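4.2. Afinación y respuesta de las flautas de caña

Los resultados de la segunda serie nos sorprendieron gratamente. De las 119 flautas traversas de caña que Droso fabricó para el estudio, 111 superaron la prueba de estabilidad tras tres meses en el armario climático, y lo hicieron con un margen que no habíamos visto en la serie anterior (sección 4.1). La desviación media en la nota fundamental fue de apenas cuatro cents, un valor excelente para un instrumento sin llaves y con perforaciones hechas a mano. El segundo registro se comportó todavía mejor: incluso las flautas de pared más fina conservaron la octava limpia, sin la tendencia a quedarse baja que Benjelloun había descrito en sus primeras mediciones.

El efecto del aceitado interior merece un comentario aparte. Comparamos tres tratamientos (aceite de linaza, aceite de nuez y caña sin tratar) y registramos en total 1632 notas sostenidas, todas ellas con la boquilla artificial del taller Sampaio a presión constante. El aceite de nuez dio el ataque más rápido en las notas graves, ¡y la diferencia se oía a simple oído antes de mirar los espectros! En la zona aguda, por encima de los 1000 Hz, los tres grupos se acercan mucho y las curvas casi se superponen. 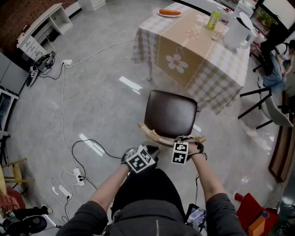
Figura 3. Silla de madera con asiento acolchado oscuro, junto a una mesa con mantel de cuadros.

Más interesante aún resulta la relación entre el grosor de la pared y el color del sonido. Las cañas gruesas concentran la energía en los dos primeros armónicos, mientras que las finas reparten parte de ella hasta el quinto o el sexto. Los flautistas que participaron en la escucha a ciegas distinguieron ambos grupos sin dificultad y emplearon palabras muy parecidas para describirlos: «redondo» y «oscuro» para las primeras, «con aire» para las segundas. Henriques, que dirigió las sesiones, propone incluir esta escala verbal en el protocolo Inance, y creemos que sería una incorporación magnífica.

Las ocho flautas descartadas presentaban fisuras longitudinales cerca del nudo superior. Siete procedían del mismo corte de mayo y ninguna llevaba ligadura de hilo encerado. Repetimos la medición con cañas de Sikari, cortadas en invierno y ligadas en ambos extremos, y no apareció ninguna fisura en el mismo plazo. La muestra es pequeña y la época de corte varía junto con la ligadura, de modo que no podemos separar todavía los dos factores. El diseño cruzado que presentamos en la sección 5 se ocupa precisamente de ello, con cañas de las dos procedencias y los mismos tres tratamientos interiores.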